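Clearing and Sorting Plastic Tableware on a Covered Table

Vemano guide, kitchen section. Text by Cheuk-hei Chiang.

The method applies to mixed sets of plastic bowls and cups in several colors, left spread over a square table with a cloth on it. Allow 70 seconds for a small set once the order is familiar.

1. Pull the cloth flat before starting. A crease under a bowl makes it rock when the next one is set inside it.

2. Choose the stacking area. The near half of the table is the usual choice. Keep it clear until step 4.

3. Decide whether to sort by color or by shape. Bowls of different depths do not nest evenly, so shape comes first. Color is used only to order pieces of the same shape.

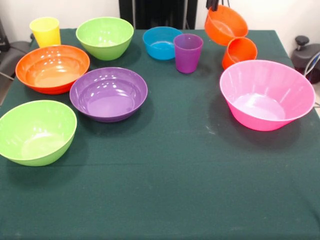
4. Set the widest bowl down first, upright, in the stacking area. Grip bowls at the rim and lift straight up. Dragging a bowl bunches the cloth and shifts its neighbors.

5. Add the remaining wide, shallow bowls, then start a second stack for the deep ones. Lower each bowl until its rim is level. If it sits at an angle, take it out and turn it a quarter.

6. Leave cups for last. Tapered cups nest in each other but should not go inside the bowls, where they tip when the stack is carried.

7. Carry one stack at a time, with a hand under the bottom piece.

Shelf spacing for nested stacks is covered in the Wirkwood cabinet notes, sheet 733. For drying racks, see sheet 887.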